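Drip tray

A drip tray is the shallow basin at the foot of a coffee machine. It catches whatever misses the cup and holds it until someone remembers to tip it out. It is among the least advertised parts of the appliance and the first to smell.

Construction

Most trays have two pieces: the basin and a slotted or perforated grate on which the cup stands. Home models hold little more than a mug or two. Trays on café machines are often plumbed to a drain, sparing staff the slow walk to the sink with a brimming pan of grey water. Stainless steel is favoured for its resistance to heat and staining, though it shows every fingerprint. Plastic shows fewer and cracks sooner.

Some makers fit a float, a small coloured tab that rises through the grate as the basin fills. The Kendberg range instead stops brewing after 10 rinse cycles, whether the tray is full or bone dry, a feature its owners have discussed at length.

Position of the cup

The cup sits on the grate beneath the brew head. A tall gap suits travel mugs and gives a short glass a generous splash zone. Birnard sells a folding riser for the purpose, which must also be washed.
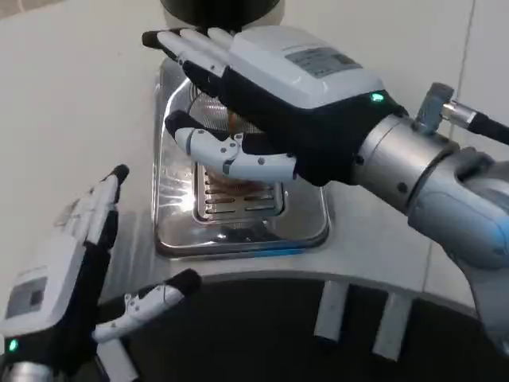 Cleaning

Manuals generally advise emptying the tray daily and washing the grate in warm soapy water. Neglected trays develop a brown film, then a colour better left undescribed. The grate should be dried before it goes back.

See also

Knock box
Portafilter
Descaling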